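Diary, July. Written up in the evening, corrections the next morning before the watch brief.

0540. Up before the alarm. Read the overnight summary from the coastal radar chain. Two of the stations on the northern arc had dropped to reduced power again, Brudow for the third night running. The summary gives the cause as "environmental," a word that covers salt, lightning and a technician who has not been replaced. I have asked for the maintenance log itself and no more summaries.

0700. Staff meeting on the revised patrol doctrine. The draft still treats the strait and the outer fishing grounds as one area of responsibility. They should be split. The strait is a traffic problem: dense, slow, predictable, well covered from shore. The outer grounds are a presence problem, with long transits, little coverage and a hull on station for a few days at a time. One set of readiness figures for both hides the shortage in the second. I said so in the spring and have now said it again in writing, with the fuel tables attached.

Duangkaew had the figures for the offshore patrol vessels. Availability for the half year was 79 percent against a target of 80, and the room was pleased with that. I was less pleased. The number counts a ship as available when she is alongside with both engines turning. It does not ask whether she has a working boat davit, and Cruickshank has not had one since the winter refit. A patrol vessel that cannot lower her boat can look at a trawler and talk to it on channel 16. She cannot inspect it. I proposed a second column for boarding capability. It was agreed in principle, so I will draft it myself.

0915. Call with the Skaltix people about the data link. The trial set holds its connection out to the distance promised in calm weather, then drops when the ship rolls heavily. They think it is the antenna mount. I think it is the handover between the two antennas, as the dropouts in the log come in pairs. Sent them the log with the pairs marked. They will answer next week.

1030. Read Nakamura's paper on denial versus control in narrow waters. Sound on mines, thin on logistics. She assumes that a force which can deny the strait for a month can also feed itself for a month. I wrote a page of comments and cut it to half. The main one concerns the depot at Stutadik, which she lists as a supporting base. It has one usable pier, no fuel above what the harbor tugs need, and a road that floods. It supports very little at present.
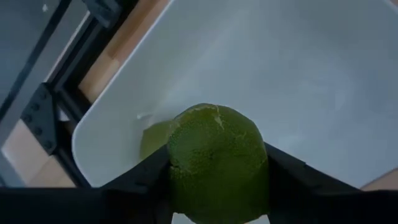

1330. Afternoon on the endurance annex, the part of the doctrine that gets the least attention and decides the most. The present text sets patrol length by fuel alone. For the older hulls that is wrong, as fresh stores run out first and the cold room is the limit. The ration scale is also a generation old. It counts fresh produce by weight in a single line, as though a crate of onions and a crate of something thick-bodied and green with a scar down its speckled skin would keep for the same number of days. I have broken the line into three classes by storage life and left the weights as they were, so that supply can compare old with new. Spoilage returns from the ships are poor. Only one vessel filled in the form every week, and her figures look copied forward. I will use them with a note.

1500. Worked the endurance sums again with the new classes. On the older hulls the sustainable patrol comes out at 23 days without replenishment. The current text claims a full month. The gap matters in the outer grounds, where the transit each way has to be taken from the same total. At economical speed, the far box lies 400 miles from the nearest fuel, and the return leg should carry the usual reserve. If the boxes are manned on the present schedule there will be a gap at every changeover. A tender would close it. So would a shorter rotation with one more hull, and we do not have the hull.

1640. Short talk with Duangkaew about crewing for a tender. She has more than 80 names with the right certificates, but most are ashore in posts that cannot be left open. She will look at the reserve list. I asked her to check engine room ratings first. Deck is easier to fill.

1815. Drafted the boarding capability column. Four states: full, daylight only, calm sea only, none. Cruickshank goes in as none. Her captain will object and I have told him in advance.

2100. Reply in from Brudow with the maintenance log. The power supply was changed in May and the fault began the week after. Same part number, different supplier. Asked for the old unit to be kept.

Morning addition: the reserve for the return leg was entered twice in yesterday's sum. Corrected in the annex table. The changeover gap is shorter but still there. Nakamura has accepted the comment on Stutadik and wants the pier survey. Sent.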